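Reviews > Workshop > Grippers and end effectors

Warel two-finger gripper kit, fitted to a home-built arm
April 20, 2020

I bought the Warel kit to replace the gripper I had printed myself, which flexed badly and dropped things. It came in a flat box with two yellow fingers, a servo, a bag of screws and a mount for a small camera. I paid 44 pounds for it. The arm it went on is my own build, run from a Protel controller.

Assembly

Putting it together took one evening. The finger screws are a decent length and the holes lined up. The mounting plate did not match my wrist joint, so I drilled two new holes and filed one edge. The instructions cover the Demissie wrist only, and anyone with a different arm will have to measure for themselves.

The gripper weighs 331 grams with the camera fitted. My old one was lighter, and I had to slow the shoulder joint down to stop it overshooting.

Camera view

The camera mount points down between the fingers and keeps both tips in view at the bottom corners, which makes lining up much easier. 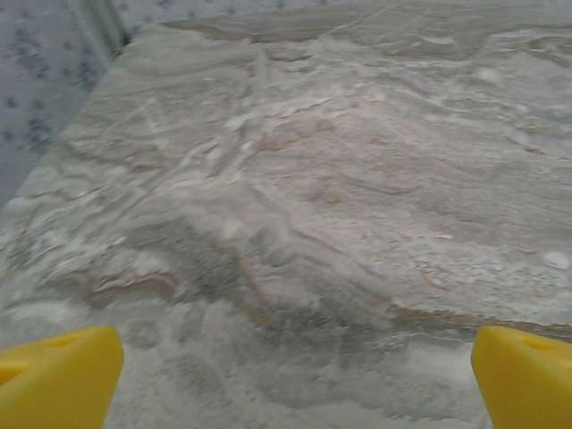

I set the working height over a plain stretch of worktop first, then saved it as the start position. The mount has a single screw for tilt. Mine slipped twice until I put a washer under it. Focus is fixed and goes soft close to the fingertips, so small parts are harder to judge just before the fingers close.

Fast moves are a different matter. At full speed the picture smears, and my software loses track of anything small. I now have the arm stop for 740 milliseconds before it looks for a part. The fingers themselves stay fairly sharp in the picture, so you can still check how far open they are.

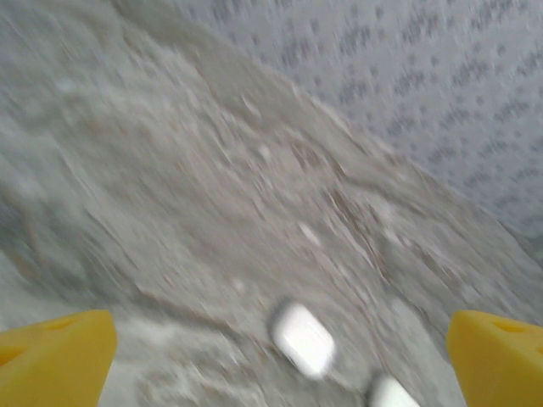
Noise and wear

The servo whines when it holds a grip, though less than the Nomville one I used before. After almost 6 weeks the fingers show no cracks. One screw at the base has worked loose and needed thread lock.

Spare fingers are listed for May. I will order a pair, but I would want a proper drawing of the mounting plate before buying a second kit.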